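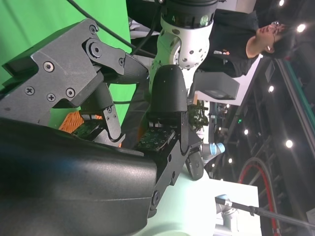

## Keeping a small green plant happy in a busy workroom

I've had a little potted plant in every workroom I ever used, and I will always argue for one more! The trouble is that a room full of tools and cables isn't laid out with a plant in mind, so it gets bumped, forgotten, or watered twice by two kind people on the same morning.

- **Pick a small pot.** A six-inch one is as big as I'd go. Anything larger ends up getting shoved from table to floor and back again.
- **Put a saucer under it,** with a good high rim, and set it well away from power strips.
- **Give one person the watering can.** Evangelia Vrettos has ours, and she pushes a finger into the soil before she pours (two knuckles deep, if you're wondering).
- **Wipe the leaves** with a damp cloth whenever you're dusting the shelves anyway. Sawdust and lint settle on them faster than you'd think. 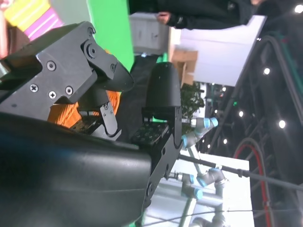

- **Turn the pot a little** each time you water, or it will lean toward the window and look lopsided by April. Mine at the Wovthorpe workshop leaned so far that I had to prop it with a chopstick.
- **Repot on newspaper,** at the end of the day, with the benches cleared. Go up just one pot size and save the old pot for cuttings, which make lovely presents for the neighbors.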